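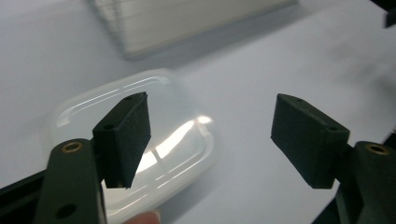

Page last changed: 2025-10-18
Home | Courses | Handouts | Contact
Search this site Go
Print this page | E-mail this page

Handout: Care of Hand-Held Grippers
Course lead: Adwoa Atinga

Students shall inspect both finger pads before each session at the Brillport laboratory. A session may include no more than 20 recordings between inspections. Containers are to be set down with the fingers open, and the hand withdrawn before the next recording begins.
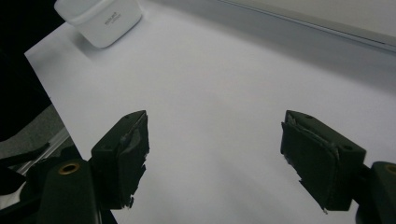
Pad replacement is governed by the Damora workshop rules, which apply to every tool on loan. A pad must be replaced when its border peels or its foam comes away from the backing - frayed edges such as those on these two fingers meet that test. Loose foam shall be cleared from the tabletop before work resumes. Replacements are entered in the tool log and signed by the student.

Questions about the log should be directed to Dindo Macapagal.

Print | E-mail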